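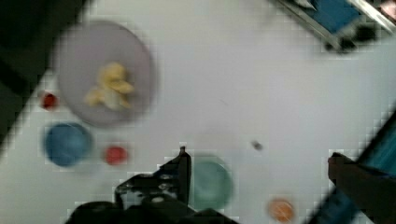
Section 4. Clearing and sorting tableware with the Clitelen arm

Read this section before the first shift with the arm. It covers the table station at the Fendton staff canteen and the tasks that stay with the canteen crew.

4.1 What changes at the station

Until April, one person scraped, sorted and stacked at the return table for a full shift. The arm now picks up bowls, cups and plates and moves them to the racks. One attendant stays at the station and handles leftover food, the bins and anything the arm passes over. The attendant also decides when the arm stops. Nobody needs a supervisor's permission to stop it.

Attendants rotate every 43 minutes. The old rotation was once a shift, and several people have said their shoulders are better for the change. If the new timing doesn't work for your team, talk to Elínborg Riis.

4.2 Before you start

1. Wipe the tabletop and dry it. Crumbs can be read as small objects and slow the arm down.
2. Check that the wrist camera lens is clean. Use the gray cloth only.
3. Place the bin at the right-hand side of the table, within your reach.
4. Turn the key to READY and wait for the steady green light.
5. Open and close the gripper once from the panel. Both movements should be smooth.

Note: If the light blinks green, the arm is still finding its home position. Leave the table clear until it stops blinking.

4.3 Running a table

1. Set the items down right side up, in a single layer. Leave a hand's width between them where you can.
2. Press START.
3. Let the arm take bowls and cups first. Plates come last.
4. When the panel shows FOOD, press HOLD, scrape the plate into the bin, set it back and press RESUME.
5. When the rack count reaches 31, the arm pauses by itself. Change the rack and press RESUME.

Note: Color doesn't matter to the arm. Size does. Small cups placed against the rim of a plate are often skipped, so move them apart or rack them by hand.

CAUTION: Press HOLD before you reach across the table. The arm slows when it detects a hand, but slowing is not stopping.

CAUTION: Don't take an item out of the gripper. Press RELEASE and let it set the item down.

4.4 If the arm stops

Code 13 – the gripper closed on nothing. Move the item a little and press RESUME.

Code 200 – the camera view is blocked or dirty. Press HOLD, clean the lens, then press RESUME.

Any other code – turn the key to OFF, write the code in the station log and clear the table by hand. Call Fergus Mackay in maintenance.

4.5 End of shift

Park the arm, turn the key to OFF and hang it in the office. Empty the bin. Write down any items that were skipped more than twice – Josée Arsenault goes through the log and sends the list to Plotlow, who adjust the settings.

Section revised June 2025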